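**Projeto Gronero — relatório de progresso, julho**
Para: Sunita Dhillon, Sterketti
Assunto: demonstrações bimanuais e aprendizagem por imitação na tarefa de triagem

Cara Sunita,

O último relatório prometia resultados com duas garras a trabalhar ao mesmo tempo. Temos resultados. São menos fotogénicos do que o gráfico da candidatura, mas têm a vantagem de terem sido medidos.

## O que ficou feito

O conjunto de demonstrações por teleoperação está fechado em 500 episódios, todos da tarefa de arrumar blocos em caixas por cor. Os dois operadores discordavam sobre o que é uma preensão limpa e passámos boa parte do mês a escrever um protocolo de anotação que ambos aceitassem. Tem quatro páginas. Uma delas é sobre a palavra "limpa".

A política de base, treinada só com esses episódios, conclui a tarefa em 46 % das tentativas. Contamos como conclusão todos os blocos na caixa certa, sem intervenção humana e dentro do tempo limite. Um bloco empoleirado no rebordo conta como falha, apesar dos protestos de quem estava ao comando.

## O que aprendemos

O erro dominante mudou de sítio. No início do ano falhávamos a preensão; agora falhamos a coordenação. As duas garras aproximam-se da zona central, cada uma prevê que a outra vai passar primeiro e ficam ambas à espera, com uma cortesia que não estava na especificação. O Okumen, o nosso módulo de predição de sequências de ações, resolve parte disto quando recebe o estado articular dos dois lados num único vetor. Com redes separadas por braço, o impasse volta.

Experimentámos também encurtar o horizonte de predição. O movimento ficou mais reativo e bastante mais nervoso, e voltámos ao valor anterior.

A largada na caixa continua a ser o momento mais delicado. A câmara fixa perde o bloco de vista assim que a garra desce abaixo do rebordo, e a política tem de decidir quando abrir sem ver o que segura. Estamos a testar a corrente do servo como sinal auxiliar — barato, ruidoso e, até agora, útil. 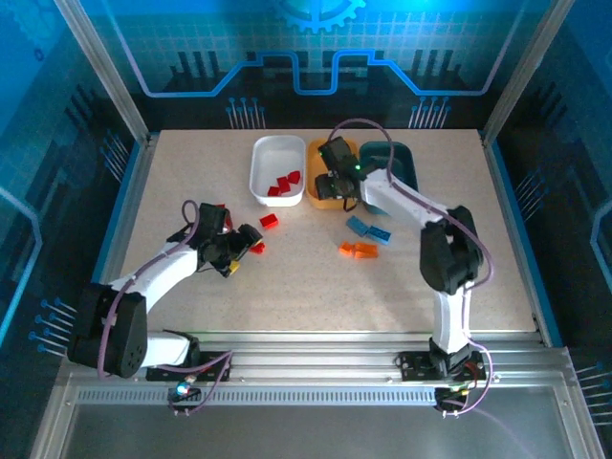

Página 2

Na célula usamos caixas branca, laranja e verde-azulada, com as peças soltas no tampo à frente delas. A posição inicial dos blocos passou a ser sorteada, depois de descobrirmos que uma versão anterior da política tinha decorado a mesa.

## Próximos passos

- Alargar o conjunto até 1.000 episódios, com mais peso para as recuperações após falha.
- Comparar o Okumen com a variante Matar, que planeia os dois braços em alternância.
- Repetir a avaliação com outro operador a repor a mesa.

## Riscos e pedidos

O desgaste dos servos do ombro preocupa-nos mais do que o orçamento de computação. Pedimos autorização para passar para peças sobresselentes a verba de deslocações que sobrou. A conferência era por videochamada.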